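# Workshop tips from the Pustalico open day

Notes taken in January at the Pustalico open day in Pustville. The demonstration cell ran from 8 in the morning, and Juraj Trnka of Skastireck answered questions between runs. Most of what he said about keeping an arm in working order applies to a home bench as well.

**Work surface.** Use a plain, light, matte top. Small screws show up on it, and so do chips and metal dust. Wipe with a damp cloth, then a dry one. Skip furniture polish, which leaves a film that lets parts slide.

**Fingers and jaws.** Clean gripper fingers with isopropyl alcohol on a lint-free cloth. The same goes for vise jaws, clamps and pliers. If a part slips, clean first and tighten second. Extra force on a greasy jaw marks the part and doesn't hold it any better.

**Cables.** Leave enough slack for the full range of motion, then move the joint by hand through that range before tying anything down. Trim zip ties flush with a flush cutter. Side cutters leave a sharp stub.
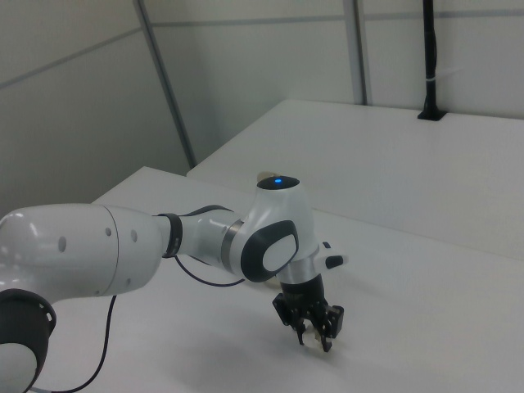
How often should the mounting screws on a gripper be checked?

Once a week in regular use, and after any collision. Trnka puts a thin line of paint marker across each screw head and onto the plate. A broken line means the screw has turned.

**Approach height.** The Lukáč program stops the fingers 4 mm over the surface before the final move down, and the last stretch is run slowly. On a drill press, set the depth stop with a scrap of known thickness under the bit - same principle, less programming.

**Logging.** The cell had a run sheet clipped to the door, with 2,112 cycles since the last finger change. Pads are replaced on count, not on looks. For a home shop, write the date on the belt or blade with a marker when it goes on.

**Spare parts.** Buy pads and screws in the same order as the tool. Part 343 in the handout is the pad set; the older set has a different hole spacing and won't fit.

Handouts are at the Pustalico front desk until the end of the month.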